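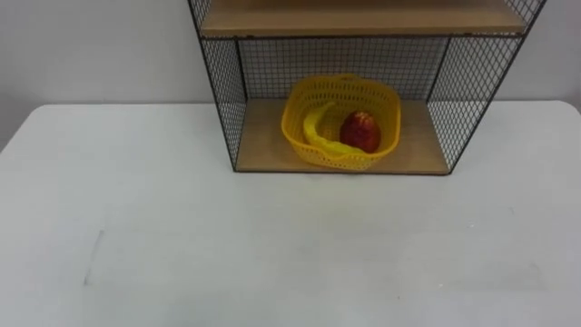
그림 1. 선반 아래 칸의 노란 바구니, 바나나와 사과

강의 홈 | 공지 | 강의노트 | 과제 | 게시판

로봇 조작 실습 노트: 선반에서 물건 꺼내기
2022-02-25

지난 시간 끝나고 질문이 꽤 들어와서 노트를 좀 길게 썼어요. 읽고 오면 실습 때 저한테 덜 붙잡힙니다 ㅎㅎ

이번 과제는 바구니에 든 과일을 하나씩 집어서 앞쪽 흰 테이블에 내려놓는 거예요. 말로 하면 정말 쉽죠? 그런데 작년에 제가 Vatach 코드로 처음 돌렸을 때는 40번 시도해서 14번 성공했어요. 나머지는 거의 다 바구니 테두리에 손가락이 걸린 경우였고요. 위에 나무 선반이 하나 더 있으니까 수직으로 내려오는 경로는 처음부터 포기하세요. 앞에서 비스듬히 들어가야 합니다.

색으로 분할하려는 조는 잠깐만요! 사과는 빨개서 금방 잡히는데 바나나는 바구니랑 색이 거의 같아요. 저도 HSV 임계값만 만지다가 저녁을 통째로 날렸습니다. 바구니 옆면은 구멍이 숭숭 뚫린 격자고 바나나는 매끈하니까, 질감이나 깊이 값을 같이 쓰는 쪽을 권해요. 선반 뒤와 옆의 검은 철망도 깊이 맵에서 구멍이 나기 쉬우니 충돌 모델에는 그냥 평면으로 넣어 두세요. (Rodrigo Echevarría 조가 이걸 빼먹고 팔꿈치로 철망을 밀었어요. 다친 사람은 없었습니다.)

집는 순서는 자유예요. 저라면 사과부터 합니다. 바나나 아래쪽 끝에 사과가 기대어 있어서 바나나를 먼저 당기면 사과가 굴러갈 수 있거든요.

학습용 데이터는 공용 폴더 Dundus에 올려 뒀어요. 총 1,658개 에피소드인데 라벨이 깨진 걸 빼면 1,593개입니다. 깨진 목록은 Meenakshi Mathew 조교님이 정리해 주셨으니까 꼭 그 목록으로 걸러서 쓰세요. 안 거르면 학습이 중간에 멈춰요, 진짜로요.

제출물은 경로 계획 코드, 실행 로그, 그리고 실패 사례 한 쪽이에요. 성공률이 낮아도 실패 분석이 꼼꼼하면 점수 잘 드려요. 6월 발표 때도 이 과제를 그대로 이어서 쓰니까 주석은 미래의 자신을 위해 넉넉히 달아 두시고요!

댓글 3 · 공유 2
문의는 강의 게시판으로 | 맨 위로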